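Section 4 - Loading the Countertop Riser

Read section 3 first if the dividers aren't in yet. Product goes on last. Applies to the Vutora clear riser, all sizes, and the flat tray that ships with it (part 281). Revised Apr 4, 2023.

Before you start

Riser and tray on a flat, clean counter. Peel film off both sides of every shelf - there are two layers and the inside one is easy to miss. Wipe with a damp soft cloth. No glass cleaner, it clouds the acrylic.

Setting the position

1. Put the riser down first, low shelf toward the customer.
2. Leave a hand's width between riser and tray. You'll need it to get fingers in at the low end.
3. Angle is up to the store. Straight to the counter edge saves room, diagonal is easier to reach from two sides.
4. Press each corner. If it rocks, turn the riser a little and try agian.

Loading

5. Work from the top shelf down. Loading bottom first means reaching over everything.
6. Candy bars lie flat, lengthwise on the shelf, logo readable. One bar per shelf to begin with, then fill in behind.
7. Small boxes stand upright against a divider, printed side out.
8. Jars go in the low compartments only. Lid up.
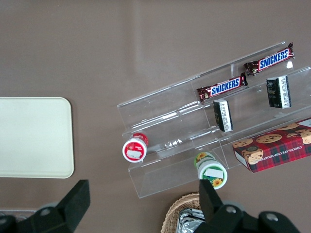
9. Keep the tray clear until all shelves are done. It's for loose items and change, not for overflow from the riser.
10. Step back to where a customer would stand. Any label you can't read from there, turn it.

Caution: Max load is 600 grams per shelf. Over that the shelf bows and the dividers pop out of there slots.

Caution: Don't lift a loaded riser by the dividers. Unload it, then lift from the base with both hands.

Note: Round jars roll. If one won't stay put, use the clear stop strip from the bag marked Brarkine, sticky side down, across the front of the compartment. Strips are one use. Reorder as part 626, pack of 9.

Note: Boxes that lean are fine as long as the label shows. If they slide flat, move the divider in one slot.

Restocking

Older stock to the front, new behind. Check dates on bars when you refill - takes a second. Wipe crumbs and wrapper dust off the shelves with the same soft cloth, dry it after or you get spots.

Scratches: light ones come out with the Beddoe polish, small circles, no pressure. Deep ones don't. Order the shelf on its own from Standovlow, use the form in the back of this guide, size code is molded under the base.

Next: section 5, price strips.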